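Progress report to the Vlachou Fund, second reporting period
Prepared by Zdenka Živković, project editor, Onberg
25th April

## Status

The Onberg satire labeling project is on schedule for its main deliverable and behind on one secondary task. The labeled archive of satirical news items now holds 381 entries, against a target of 300 for this period. The reader survey is complete. The publisher outreach work is late, for reasons given under Open items.

## Archive

Each entry records the headline, the first publication date, the publishing site, whether the site identifies itself as satire, and where that identification appears. The last field was added in this period. In the first period we recorded only whether a label existed, and Darius Lill found during checking that this was too coarse. A site may carry a clear statement on its "About" page and nothing at all on the article page, and a reader who arrives from a shared link will see only the article.

Existing entries were recoded to include the new field. Label position is now stored as one of the following:

- in the site name or masthead
- on the article page, before the text
- on the article page, after the text
- on a separate page only
- none found

Entries in the last group are held for a second check before release, and 104 are in that state now. Most come from small sites that have changed owner or gone offline, so the check depends on stored copies of uneven quality. Where no stored copy of the full page can be found, the entry will be marked "unresolved" and left out of the published totals.

Two coders worked independently on all new entries. Disagreements were settled by discussion and logged. The largest group of disagreements concerned columns that mix real quotations with made-up ones. The coding guide has been revised to treat these as satire when the invented part carries the main claim of the headline.
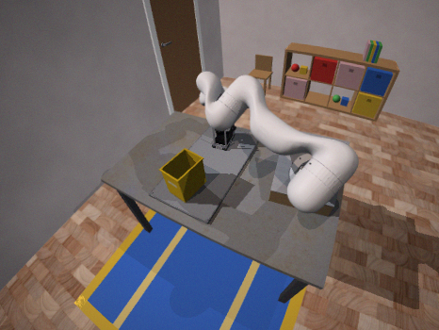 The archive runs on Drornex, which replaced the shared spreadsheet used in the first period. Migration took longer than planned. Accented characters in headlines were damaged in the first import and the affected records had to be loaded again from the source files. No entries were lost. Export to plain text files works and has been tested by the editorial team.

## Reader survey

Respondents were shown headlines with the site name, then without it, and were asked in each case whether they took the item to be factual reporting. Headlines about foreign politics were misread more often than headlines about domestic politics, both with and without the site name. Long headlines with a named official and a place name were misread most.

A label placed before the text was noticed more often than one placed after it. The wording of the label had less effect than its position, although "parody" was understood a little less well than "satire" in the open answers. We do not propose to draw firm conclusions on wording from this sample. The question order was fixed for all respondents, which may have affected the later items, and the final report will say so.

## Open items

1. Publisher outreach. Letters asking publishers to confirm their labeling practice went out late because the contact list needed correction. Replies are still arriving. Boltton, which operates 2 of the larger sites in the archive, has asked to see its own entries before answering. We have agreed to send them and have stated that coding will be changed only where there is a factual error.
2. Reprint rights. Headlines can be published as short quotations. Full article text will not be released, and the archive will link to the original page where one exists.
3. Style guide for editors. A draft section on reporting about hoaxes that began as satire is with Darius Lill for review. It covers corrections, attribution, and how to describe the original site in a news story.

## Budget

Spending is within the approved total. Coding hours ran over because of the recoding work, and survey costs came in under. We request permission to move the unspent survey money to the coding line. No additional funding is requested.

## Next period

The second check of held entries will be finished in May, followed by a frozen copy of the archive for outside review. Publisher replies received after the freeze will be added as notes to the relevant entries. The draft style guide will be sent to the Fund together with the reviewer comments.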